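Tretov Shared Workshop — build group minutes
12 Dec 2021

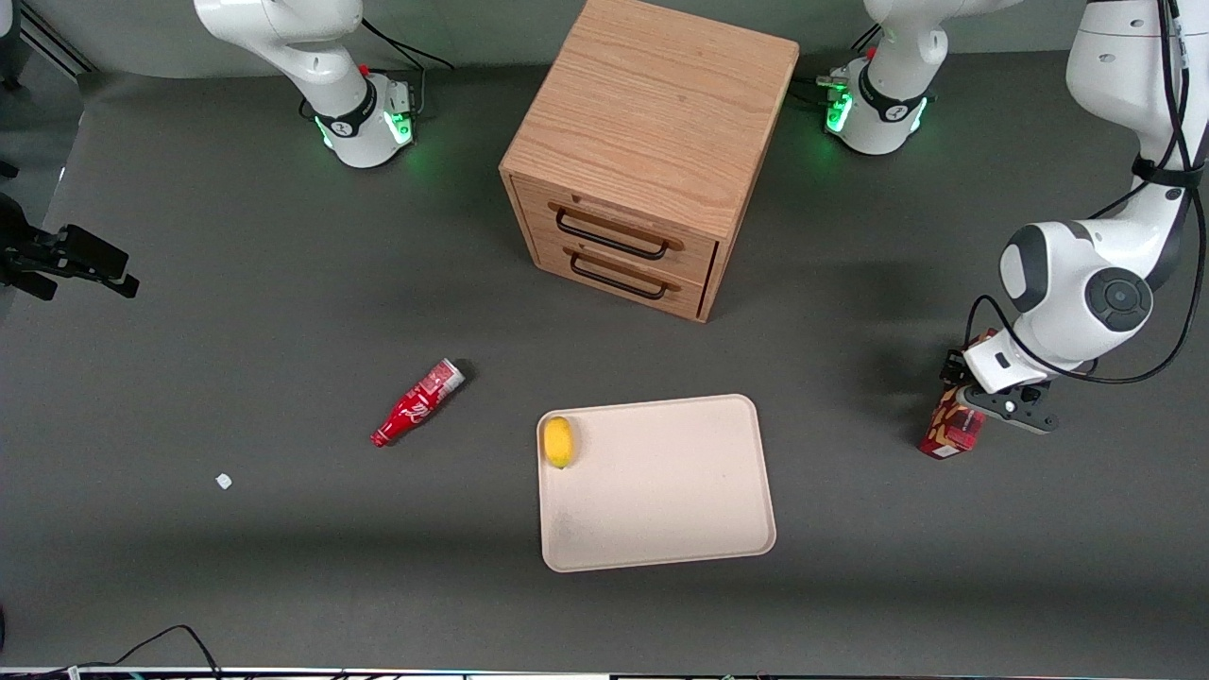 Two-arm bench, left gripper holding the red box.

Present: Kekeli Acheampong (chair), Ekua Agbeko (minutes), 14 members.

1. Previous minutes accepted.

2. Two-arm build. Kekeli reported on the left gripper. Small cartons are the agreed test item for now. The drawer cabinet stays on the bench for the next stage — opening the top drawer by its handle. Ekua asked that the loose cables on the left arm be tied back. Agreed.

3. Spending. $441 approved for spare gripper fingers and cable sleeve. Kekeli to order.

4. Bench hours. Bay 13 is booked for the build until April. Members needing the bay should see Ekua.

5. Other business. Labelling of the storage shelves held over.

Meeting closed.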